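We use cookies to remember your settings and count visits. By carrying on you agree to this. Manage choices

Is there any point sorting old plastic toys before they go to the charity shop?

I'm clearing out the toy cupboard before July and have been told off twice now for how I'm doing it. The first time was by my sister, who says everything must be washed, dried, matched up and bagged by type. The second was by the woman on the door at our local shop, who handed me back half a bag with the words "we can't do anything with these".

What she couldn't do anything with was bath ducks, a few farm animals, two dinosaurs and a rubbery lizard thing. They looked fine to me. A bit faded, yes, and one of the ducks has gone from bright yellow to the colour of old mustard, but children don't care about that.

So I have come home with a crate of them and I'm being told by various websites to buy a Drester tub with dividers, soak the lot overnight in something expensive and label each section. I am not convinced. It seems an awful lot of work for toys that cost next to nothing when new. Does sorting make any difference to whether a shop takes them? And is there a way of cleaning ducks that doesn't involve a syringe and a whole afternoon, as my sister claims?

I don't have a dishwasher, before anyone says dishwasher.

Posted by Elsie Wainwright

marshlane_mum
Yes, sort them, but not the way the websites say. I helped out in a shop in Benham for two winters and can tell you what happened to a mixed bag. It got tipped out on the back table, somebody had a quick look, and if the first thing they picked up was sticky or chewed the rest went with it. If the same toys came in a clear bag with a knot in the top, all animals, they went straight on the shelf.

The dividers are a waste of money. You need two piles: toys you would hand to a friend's child, and toys you wouldn't. Be strict about it. Your mustard duck is in the second pile, sorry.

On the bath ducks, your sister is right that the insides are the trouble. Squeeze one hard over a white sink. If black bits come out, bin it. I have tried vinegar, I have tried boiling water, I have tried the stuff in the spray bottle, and I have never yet got one to the point where I'd give it to a baby. If there is no hole in the bottom then water hasn't had a way in and a wash in washing-up liquid will do.

Dinosaurs sell. I'd go back with those on their own and try a different person on the door.

TobyR
just take them to the tip

pennyfarthing6
I'd be careful with some of the advice on this. "Just soak it overnight" gets repeated on every site and I don't think many of the people writing it have tried it. I soaked a whole washing-up bowl of farm animals last year and the painted eyes came off the cows. A cloth, warm water and a drop of washing-up liquid did the same job in the time it takes to listen to the news.

As for faded plastic, there are people who swear by the Gruber cream for bringing the colour back. I bought a tube. It made a toy tractor shiny and it was still pink where it should have been red. I would want to see a before and after from someone who wasn't selling it.

What I do agree with is getting everything out of the cupboard and into one big open container first, so you can see what you've got. It doesn't have to be pretty. You don't want a deep toy box for this, as the small things go to the bottom and you end up on your knees. Wide and with sloping sides is best, and you can lift things out and put them straight into a bag. 

The other thing I'd question is whether you need to match things up at all. A farm set with no farmer is still a farm set. A jigsaw is different, and so is anything with a battery, which our shop won't take in any state. But loose animals and ducks are just loose animals and ducks. My neighbour spent most of a weekend putting hers into families, with a little paper label on each bag, and the shop opened every one of them and put the lot in a basket by the till at 6 for a pound.

There is also a Sumov collection point near us which says it takes "all hard plastics, any condition". I've had a good read of the notice and it doesn't say where any of it goes afterwards, only that there's a target for 2028. Make of that what you will. I'd still try the shop first, then the playgroup, and after that a box on the wall outside with "please take" on it. Mine was empty by teatime.

If you do go down the bin route, keep it to a few at a time. Tip in the whole crate and you can't see what you're choosing from.

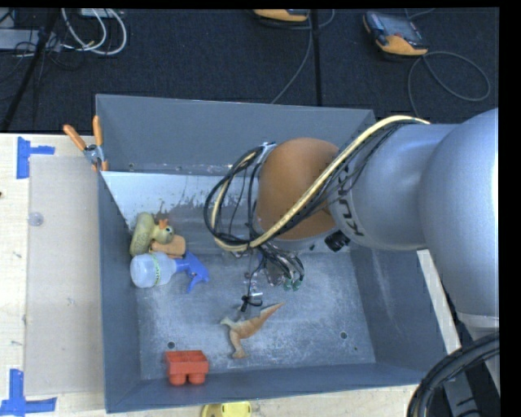

Yellow duck and a dinosaur in the metal bin, five things in there altogether.

The duck in that lot is a dull yellow too, so Elsie's isn't the only one. I'd have a go at washing one like that before giving up on it, whatever was said further up, provided there's no hole underneath. If it comes up no better, out it goes.

Elsie Wainwright
Thank you, more use than the websites. I squeezed all the ducks over the sink as suggested and I wish I hadn't. They are in the dustbin and I have scrubbed the sink. The dinosaurs had a wipe and are in a clear bag on their own.

I'm still not sure I believe a knot in the top makes any difference but I will try it and see. The lizard I am keeping, as my grandson has now noticed it exists.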